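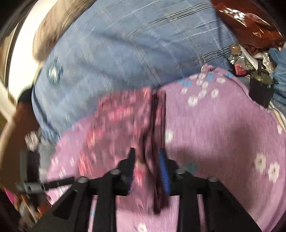 Textile Waste in Student Households: A Small Survey in Temau
Project report, Group 2
Hülya Keskin, Noman Warraich, Esko Heiskanen
Supervisor: Dolores Rosenthal
2021-11-17

1. Introduction

In our first meeting we spoke about what happens to bed sheets, towels and clothes when a student moves out of a rented room. All three of us had seen full bags of textiles next to the trash containers in March, when many rental contracts in Temau end. We wanted to know how much of this could still be used, and why the owners did not bring it to a collection point.

2. Method

We made a short questionnaire with 12 questions and put it in the mailboxes of two student buildings, Helari and Kozan. In total we gave out 543 forms and received 197 back. One question was badly written: we asked for "old textiles" and did not explain what old means. Some people understood it as older than one year, others as damaged. For this reason we do not use the answers to that question.

We also visited the sorting hall in Atton, where İlker Kahraman showed us how the bags are opened and divided. He was very patient with our questions.

3. Results

Of the people who answered, 96 said that they had put usable textiles in the normal trash at least once. The most common items were bed sheets and pillowcases. Clothes were given to friends more often, but very few people want to take a used sheet from another person.

The distance to the collection point was mentioned many times. From Kozan one has to take the bus, and the students there wrote longer comments than those in Helari – some of them rather angry.

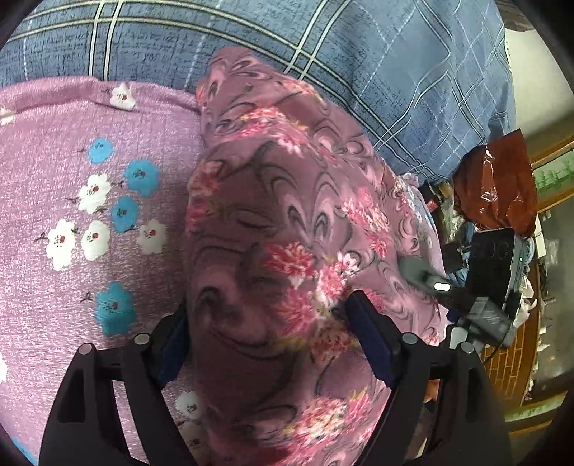
Can a sheet with a small hole still go into the collection?
At Atton it can, if it is clean and dry. Sheets with small holes are cut into cleaning cloths, and only textiles with mold or oil are refused.

Many students did not know this rule. In the comments we read several times that damaged cotton "must" go in the trash.

4. Discussion

Our survey is small and the people who returned the form are probably more interested in the subject than the others. The real amount of waste can therefore be higher. We also did not weigh anything, which Dolores Rosenthal had advised us to do, but we had no suitable scale and no place to keep the bags.

We suggest a collection box in the entrance of each building during the moving weeks, with a clear text about what is accepted. The housing office in Kozan has asked us for a draft of this text, and Esko is writing it now.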